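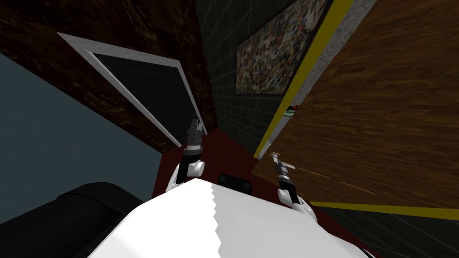 A room with its doorway, seen at a tilt.

We went back to Purnport in March for a second look at the flat. It is on the top floor of a new block of 44, ten minutes on foot from the harbour, and the price has come down again. Trinity Pettigrew at the sales office said the service charge is 866 a year, with the lift and the bins included but not the parking.

The second bedroom is smaller than I remembered. A double bed would go in, but then the wardrobe door wouldn't open.
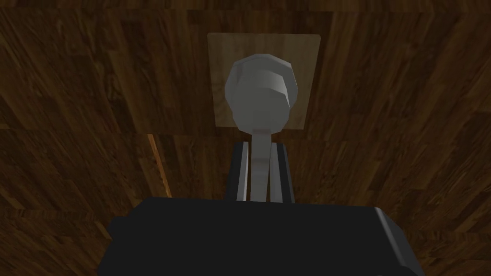

Dark brown wood grain.

We also looked at a resale in Gundville – bigger, older, 30 minutes further from work. It needs new windows and the lease is short. I have asked for the Purnport paperwork and will ring the bank tomorrow morning.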